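We use cookies to remember your settings and count visits. Accept all | Manage preferences

Posted in April by the Minutes Secretary

Kiani Community Kitchen - Dry Goods and Measuring Working Group
Minutes of the April meeting

Meeting opened 6:40 pm. Quorum present. Apologies were received from two members and accepted.

1. Previous minutes

The minutes of the March meeting were taken as read and adopted with one correction. Under item 4, "Dorska storage tubs" should read "Nuvari storage tubs". The Dorska order was for lids only.

2. Matters arising

2.1 The second set of scales has been returned from calibration. It reads to the gram up to its rated load and drifts above it. It is to be used for portions only, and a label to that effect will be fixed to the platform.

2.2 The pantry door seal has been replaced. No further sign of weevils in the lower shelving. Bay leaves are to be discontinued as a control measure, there being no evidence for them and several complaints about finding them in the flour.

2.3 The colour coding of scoops was deferred again. Blue for allergen-free remains in force until a full scheme is adopted.

3. Rice measuring procedure

3.1 The draft procedure was tabled. It covers the measuring of uncooked rice by volume and its transfer to the mixing bowl ahead of rinsing. The layout in the draft has one cup and one bowl on a cleared bench, cup to the left. 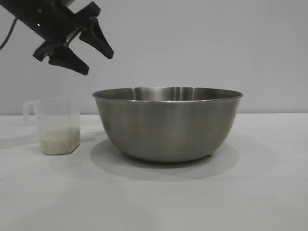
Fig. 1. Measuring cup and stainless steel mixing bowl, item 3.1.

3.2 It was noted that the handled cup is translucent and the level of the grain can be read through the wall. Members preferred this to the old aluminium scoops, which have to be levelled with a knife and give a different result for each person. The aluminium scoops will be withdrawn from the rice station and kept for sugar.

3.3 Portion weight. The trial portion for the small batch is 319 g. The large batch is 591 g. Both figures are for long grain only. Medium grain packs differently and will need its own line in the table. The secretary is to amend the draft so that weight is stated first and volume second.

3.4 Level reading. The draft asked for the cup to be tapped twice before reading. After discussion the wording was changed to "shake level, do not tap", as tapping settles the grain by an amount that varies with the force used.

3.5 Pouring. The main point of discussion. Spillage at this step accounts for most of the grain swept from the bench and floor. The following wording was agreed for the draft:

(a) The cup is brought to the rim of the bowl before it is tilted past the point where the grain begins to slide.
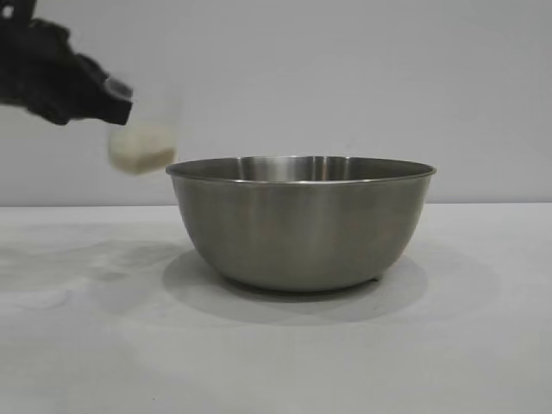 (b) The tilt is continued steadily until the cup is empty. A pause partway leaves grain banked in the corner, which then drops all at once and bounces.

(c) The lip of the cup stays inside the line of the bowl rim until the last grain has left it. The cup is then turned upright over the bowl before being moved away.

(d) Grain that lands on the bench is discarded. It is not to be brushed back into the bowl.

3.6 A proposal to pour from a greater height, so as to aerate the rice, was not supported. It has no effect on rinsing and increases scatter.

3.7 Moved and seconded that the procedure as amended be trialled until the next meeting. Carried.

4. Mixing bowls

4.1 The stainless steel bowls are to be retained as the standard vessel for the rice station. The rolled rim was considered adequate for carrying with oven mitts or damp hands. The Stunon polymer bowls stain with turmeric and will be moved to salad preparation.

4.2 Nesting. Bowls stacked while damp have been sticking and are being prised apart with spoon handles, which has marked two rims. Bowls are to be dried before stacking and a paper towel placed between each pair.

4.3 Bowl position. The draft sets the bowl well to the right of the bench, with the remaining surface left clear for the tray.
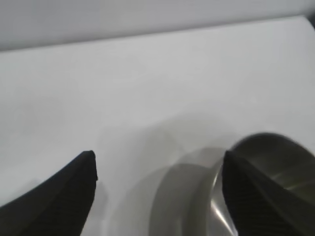

One member objected that a right-hand position suits a right-handed cook and leaves everyone else pouring across the body. It was asked that the procedure say "bowl on the pouring side" and leave it there. Agreed without a vote. Item 3.1 will be altered to match, and the layout will carry a note that it may be mirrored.

4.4 Bench surface. White benches show spilt bran and husk but hide polished rice. A dark silicone mat under the bowl was suggested. Cost is $46 per mat from the present supplier. One to be bought for the trial period - a second only if the first survives the dishwasher.

5. Purchasing

5.1 Long grain rice: reorder point lowered to 90 kg. The present level ties up two shelves and the older sacks are not being rotated to the front.

5.2 Nuvari tubs: lids no longer seat properly after washing at the high setting. Wash on medium. The supplier is to be asked whether replacement gaskets are sold separately.

6. Other business

6.1 The tap at the rinsing sink still drips. Reported twice to the centre. To be reported again in writing.

6.2 The laminated conversion chart beside the oven gives cups in US measure. It is to be removed and replaced with a metric chart.

Next meeting in May, same room. Draft procedure to be circulated beforehand with the changes at 3.3, 3.4, 3.5 and 4.3 marked.

Meeting closed 7:55 pm.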